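Cell technician (two-arm tabletop cell), Plostwood site

Gimier is looking for a technician to look after one machine: the two-arm cell at our Plostwood workshop. The post is full time, days only, and reports to Snežana Georgiev.

The cell is a white tabletop in an aluminium frame, with both arms bolted to a shared front rail. It is used for handling small goods - batteries, rolls of cling wrap, tool cases, trays and baskets. The holder of this post keeps it in working order and records what has been done to it.

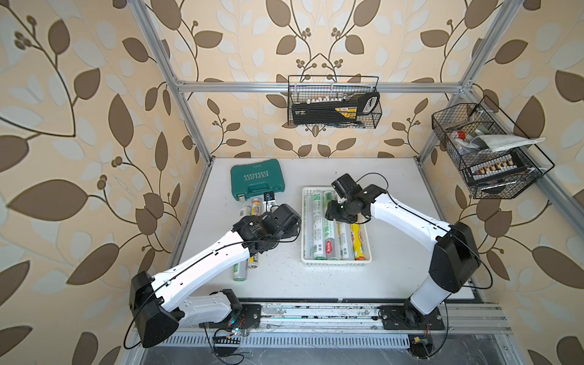

Duties are as follows. Check the base plate bolts and the rail fixings at the start of each shift. Clear dust and debris from the rail and its slots. Inspect the cable runs along both arms for chafing, in particular where a cable loops near the gripper. Re-zero the joints after any collision stop and log the offsets. Replace gripper fingers at 200 hours, or sooner if the grip faces are worn. Swap a wrist camera and repeat the calibration without help.

Minor repairs are done in place. Joint housings are opened only on the bench, with the arm isolated and tagged. The fault log currently runs to 451 entries and the new technician will be expected to read it, then bring the spares list into line with it. Spares are ordered through Kadrić; lead times vary and planning ahead is part of the job.
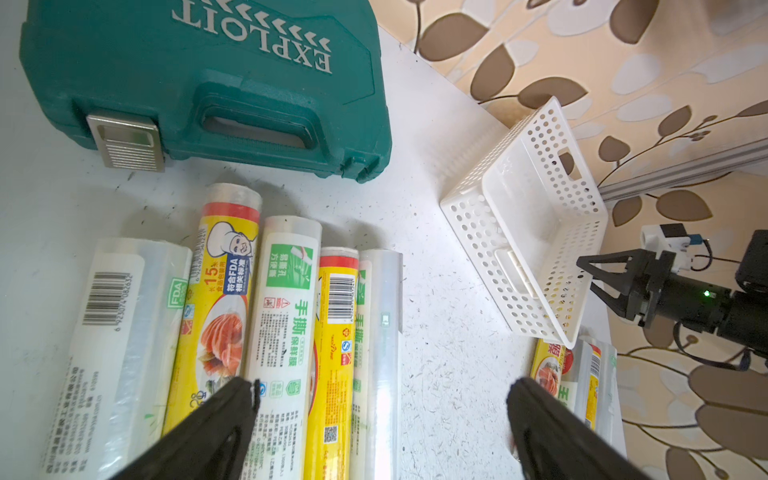
Plostwood, December 28, 2025

Applicants should have:
- two years' work on small electric arms or similar equipment
- sound soldering and crimping, including fine connectors
- enough scripting to read a log file and change a limit
- a habit of writing things down

Experience with the Rernura controller is useful but not required. Training on it is given in the first month by Fatos Todorova, who set up the cell in November.

To apply, send a CV and one page on a fault you traced and repaired, quoting reference 198, to Mairéad Fahy at the Plostwood office. Drawings or photographs may be attached. Short-listed applicants will be asked to carry out a finger change and a calibration on the cell.

Related vacancies
Stores assistant, Plostwood
Bench electrician (part time)
Controls engineer, Rernura support

Gimier | Contact | Privacy | © Gimier 2025 | Back to top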